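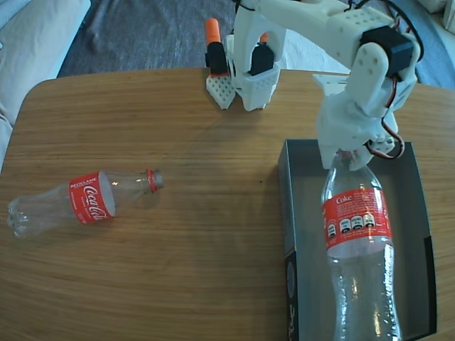 Roltgate arm kit, worth it for bottle sorting?

Looking at the Roltgate kit, the printed one you put together yourself. Want it to pick up empty soda bottles and drop them in a box, thats the whole job. For a recycling table at my kid's school in June. Two arms would be nice but one is what I can pay for right now. Does the stock gripper hold a plastic bottle or do I need the upgrade fingers? Also how long is the build. Never soldered anything.
- Shona Bright

3 answers

Have had mine since last fall. Build took me two evenings, no soldering, all plugs. Stock gripper is ok on bottles IF you grab the neck. Go for the middle and an empty one just squishes and pops out sideways. Big bottles same deal, neck only, come in from above.

Ones lying down are the pain. Arm has to roll the wrist and get low enough and mine bumps the table maybe one time in three. I cheat and stand them up first. If kids are going to be tossing bottles down any which way, plan on that.

Stuff I'd want to know before buying:
- use a shallow box. Tall sides and the elbow hits
- tie the wires back by the gripper, they snag on everything
- clamp the base, the clamp in the kit is junk, get a real one
- the servos get warm after a long run so give it breaks

Upgrade fingers: skip till you've tried stock. Rubber bands on the tips got me most of the way there.

---

get the Raltov instead. way better

---

Raltov is nice but it comes assembled and costs a lot more, so not really the same thing. Depends if you want to build. I have the Roltgate and returned one shoulder servo, support sent a new one pretty quick, no arguing. Instructions are bad around step 2 of the wrist, the picture is backwards. Look up the Rondonuwu build notes, they fix that part.

For teaching it by hand you need the leader arm too and thats sold seperately. Check the cart before you pay, I missed it.

Related questions
Roltgate servo buzzing when idle
Skulldale gripper on Roltgate wrist, does it fit?
Best clamp for a desktop arm
Leader arm not found after update
Printing your own spare parts, PLA or PETG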